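Qudah: demostraciones de clasificación de residuos con pinza de mano

Léeme del conjunto de datos, versión del club

Hola, y gracias por pasarte por aquí. Qudah es el proyecto de este curso del club de robótica Trorkerau, y nació de una discusión larguísima sobre si un brazo podría aprender a separar la basura de nuestra propia merienda. Todavía no lo sabemos, pero por el camino hemos reunido 140 demostraciones grabadas a mano con la pinza, y nos hace mucha ilusión compartirlas con otros clubes.

Cada demostración es un episodio corto: se coge un objeto del montón y se lleva a su cubo. Hay envases, latas, papel, restos de fruta y esas redes de espuma que protegen las piezas delicadas, que nos han dado más guerra que todo lo demás junto (se aplastan, se doblan, y cada una acaba con una forma distinta).
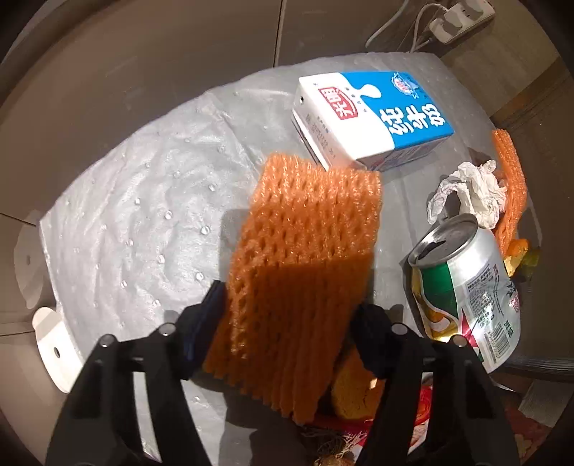
Red de espuma naranja entre los dedos de la pinza, con un cartón de leche 光明 y una lata abollada sobre el plástico.

La carpeta "episodios" guarda los vídeos, y "etiquetas" un archivo de texto por episodio con la clase del objeto y el cubo de destino. De momento hay 71 episodios revisados por dos personas; los demás llevan la marca "pendiente", así que cuidado al entrenar con ellos. Para validar reservamos 40 de los revisados, y os pedimos que no los mezcléis con el resto.

Limitaciones que conocemos: casi todo se grabó en octubre, la luz cambia bastante de una tarde a otra y las sombras duras confunden a nuestro modelo de base. Las etiquetas tampoco distinguen entre cartón limpio y cartón con restos.

Las grabaciones las coordina Hanan Darwish y el código de lectura es de Aigars Uibo. Si encontráis una etiqueta mal puesta (¡las habrá!), escribidnos o venid cualquier viernes al taller, que siempre estamos por allí.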